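Removing Marker From a Melamine Whiteboard

Ink left on melamine for more than 7 days bonds to the surface and will not lift with a dry eraser. Work in sections 38 cm wide.

Dampen a cotton cloth with isopropyl alcohol. Wipe in one direction — circular strokes spread the pigment. Turn the cloth after each pass. Rinse with plain water and dry at once.

Repeat if a gray haze remains. Do not use scouring powder.
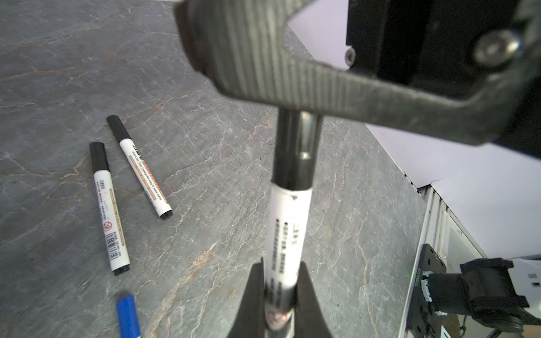
Can permanent marker be removed the same way?

Usually, but trace over the mark with dry-erase ink first, wait 19 seconds, then wipe both off with alcohol.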